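Say hello to the Plamlow, the big-hearted table in our Grimshaw line, and the one we'd happily put in our own kitchens! It's made for homework, bread dough, long card games and whatever else your family piles onto it (ours is mostly mail).
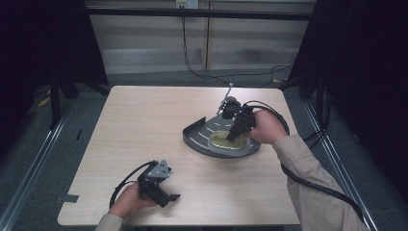
*Light wood grain, rectangular top*

The Plamlow seats six without bumped elbows, and it goes together with one hex key, which we tuck into the box along with a spare.

- Length: 58 in.
- Weight limit: 300 lb.
- Warranty: 5 years
- Item no. 216
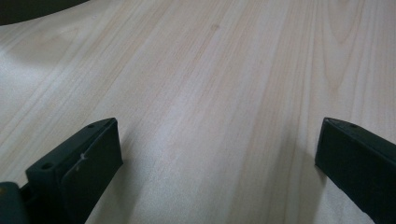
**Nemano Home | Tables & Desks Department**

Wipe the top with a soft damp cloth and a drop of dish soap, then dry it along the grain. Please use a trivet under hot pots! The matching Drukunen bench is sold separately and comes back in stock in October, so do write to us if you'd like one set aside.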